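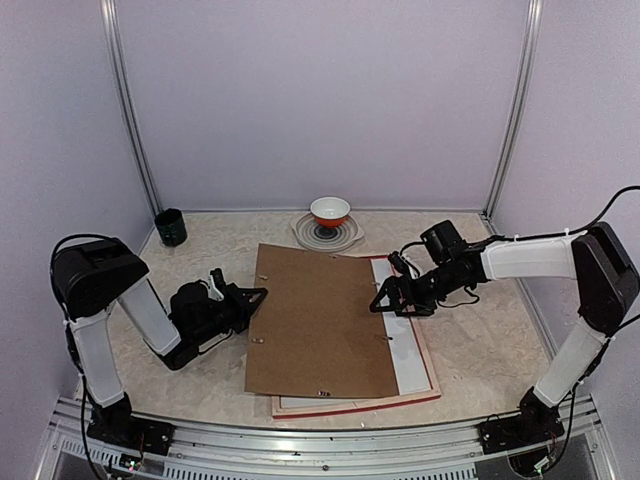

Brenda Dawber has put in 47 dimmer switches since May and says she has opinions on every one of them. We met in her kitchen, where the lights came up slowly when I walked in, then went down again while I was looking for a chair.

"That one's the Dosilau," she said. "It has moods."

Dawber was an electrician for most of her working life and now mainly gets called when a dimmer buzzes. The usual trouble, she says, is an old dimmer meant for old bulbs, asked to run LEDs that barely draw any power. "People blame the bulb. They buy a nicer bulb. Then they've got a nicer bulb that flickers."

Her own pick is the Ollix slide model, for its little adjustment dial under the cover plate. "You turn it until the flicker quits. Takes 2 minutes, and half of that is finding your glasses."

She is cooler on app control. Her neighbor Pui-shan Hsiao has it in 4 rooms and a hallway, and lost the hallway during a router update. "She called me from the stairs -- in the dark, very polite about it."

I asked about the 700-watt rating printed on the Ollix box. "Read the smaller number next to it," Dawber said. "That's the LED one. They don't print it big."

The kitchen dimmed again. She reached over and gave the wall a tap.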